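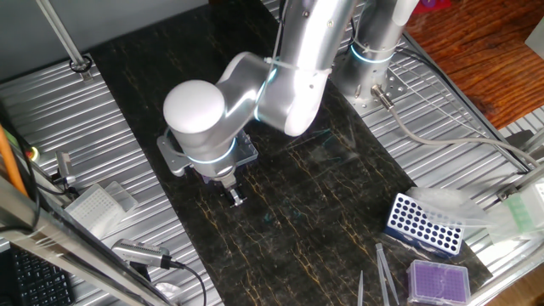 3.2 Where the tip boxes live

I'll admit I came to this part of the study thinking that a tip box is a tip box and it doesn't matter much where you set it down. Then I read back through the bench notes Mekdes Mamo kept at Illatora in August, and so many of the small complaints were about exactly that! A box gets parked on the nearest bit of flat, its lid goes down next to it, and before long both are part of the furniture. You can see the habit in the white box sitting on the ribbed aluminum to the left of the mat, with a clear lid beside it. I've done the same thing for years. The ribs are fine for a box that's only waiting its turn, but I wanted the boxes in use to sit on the mat, where a wipe with a cloth gets everything (grooves in aluminum are a pain to clean, and I say that with feeling).

So we split the bench in two for the Fistden sessions. Aluminum was for waiting, the mat was for working. We logged 343 placements under that rule, and I went through the log by hand on Oct 1, 2024, with a lot of coffee.

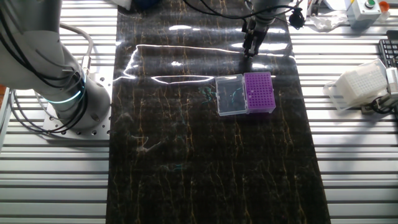 Most of the entries are dull, and I was happy to see it. The ones that aren't dull are nearly all about lids. People had no trouble putting a box where it belonged, but a loose lid has no home of its own, and it ended up on the keyboard, on a notebook, once inside another lid. We never wrote a rule for lids. I'd write one now, and I'd keep it short: same side as the box, open side down.

The other thing that kept coming up was the mat itself. I picked a dark one with a marbled pattern because pale boxes stand out well against it, and they do. What I hadn't thought about was the shine. The overhead lights come straight back at you, and a clear lid lying near one of those bright patches is surprisingly easy to miss (I put my sleeve on one twice in the same afternoon). Figure 1 gives a fair idea of how strong the reflection gets.

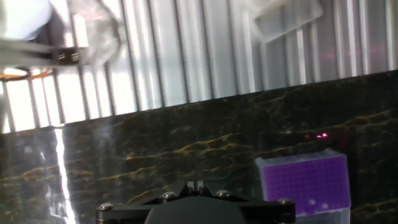 Figure 1. Reflected light on the dark, veined work surface, with the ribbed translucent panels behind it.

A matte mat would be my first change. I'd keep the dark color, though, and I'd leave the waiting area on the aluminum alone, grooves and all.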